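Filed under: Home Brewing > Cold Coffee > Setup Guides

July 19, 2019
By Nkechi Igwe

Part 2: Setting up the Grullwood cold drip tower

If you skipped Part 1 (unpacking, checking the glass for chips), go back and do it. I'll wait! The rest of this assumes you have all the pieces laid out on a towel and the little bag of rubber washers somewhere you can find it.

A quick word on where to put the tower. Mine lives on the kitchen counter by the bread box, well away from the stove. It needs a level spot, and it's taller than you think once the top bulb is in, so check under your cabinets first. My first try was the sideboard and I had to take the whole thing apart again.

1. Screw the four legs into the base plate. Hand tight only. The manual that comes in the box says to use the small wrench, but I cracked a base plate that way in January and Kwiatkowski (the shop I bought mine from) told me they see it a lot.

2. Set the carafe on the base, spout facing you.

3. Drop one paper filter into the coffee chamber and wet it with a splash of water. Press it down with the back of a spoon until it lies flat.

4. Add 100 grams of coffee, ground medium. Shake the chamber gently to level it out. No tamping, please!

5. Lay a second paper filter on top of the grounds. This one spreads the drips so they don't drill a hole down the middle.

6. Slide the chamber into its ring. You should feel it seat. If it wobbles, the washer is upside down, so take it out and flip it (the ridged side goes down).

7. Close the valve all the way, then fill the top bulb with cold water and ice to the line. The line on mine is hard to see, and I went over it with a grease pencil.

8. Open the valve slowly until you get one drip every second or so. Use your phone timer and check it again after 13 minutes, and once more before you walk away. The drip slows down as the water level drops, and you'll probably need to nudge the valve open a hair.

NOTE: The Grastatix valve (the black one, sold separately) turns the opposite way from the one in the box. I have flooded my counter twice forgetting this.

CAUTION: Never move the tower with water in the top bulb. Empty it first, even if you only want to scoot it over a few inches. And don't put any of the glass in the dishwasher.

9. Leave it alone until the top bulb is empty. Roughly four hours at my setting. Then lift off the chamber, put the lid on the carafe, and get it in the fridge. I like it best the next day, over one big ice cube with something sweet next to it.

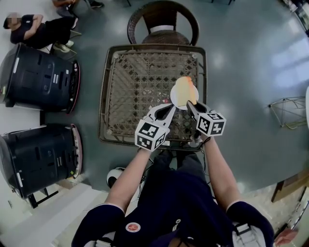
Nkechi Igwe

If the coffee tastes thin, go finer on the grind before you touch anything else. If it tastes harsh, speed up the drip a little. I keep a notebook for this (17 batches so far this summer) and changing two settings at once has never taught me a thing.

Cleaning is in Part 3, but for tonight just rinse the chamber and let the washers air dry on a rack. Radwa Ouazzani wrote in to ask if the Kastach filters fit. They do, but you have to trim the edge a bit with scissors.

We use cookies to remember your preferences and see which guides get read. By continuing to use this site you agree to our cookie policy. Accept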